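# About Saxena Instrument Care

Saxena Instrument Care maintains and repairs the surgical robots used in teaching laboratories. The company was established by Vivek Tyagi, who remains its technical director, and it operates from a single workshop on Skerkard Street. We do not sell robots. Our work is confined to the instruments, the arms that carry them and the cameras that let the operator see what the jaws are doing.

## The Nerkix cell

Much of our bench time is given to one two-armed suturing cell, known in the workshop as Nerkix. It is set up in our Kudmont room and looked after under a written schedule. Before each session a technician checks the travel of both arms, cleans the camera windows and opens and closes each pair of jaws through its full range. Wrist pins and pulleys are examined under magnification. An instrument that closes unevenly is withdrawn and tagged for the bench.

Cable tension is set with the instrument off the arm, and the setting is entered in the cell's log. The log currently stands at 2,215 entries. After any change to a wrist or a cable, the cell goes back to suturing before it is released, as faults that do not appear in free movement will often appear when the jaws have to deal with thread.

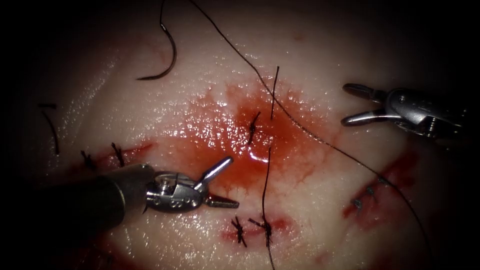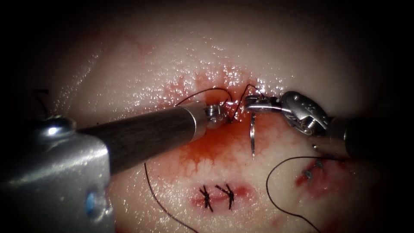
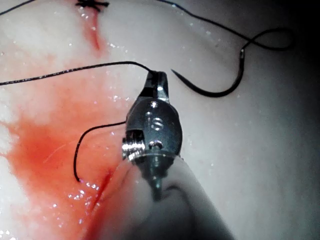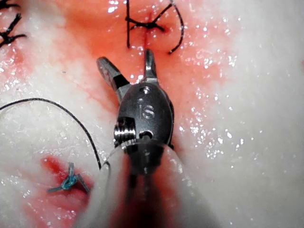
*Suturing work with black thread, Nerkix cell, Kudmont room.*

## Repairs

Instruments sent to us are cleaned, inspected and quoted before any part is replaced. The workshop can hold up to 40 instruments at one time. Worn jaws are replaced in pairs. Pins and collars are fitted from our own stock where the size allows, and the old parts are returned to the client in a labelled bag on request.

Each repaired instrument leaves with a signed record of the work done, the cable settings and the name of the technician responsible. Copies are kept at the workshop.

## Visits and enquiries

Laboratory managers are welcome to inspect the cell by appointment. The workshop closes for two weeks in December, and instruments needed for the new teaching year should reach us before then.

Page last revised 14 November 2023.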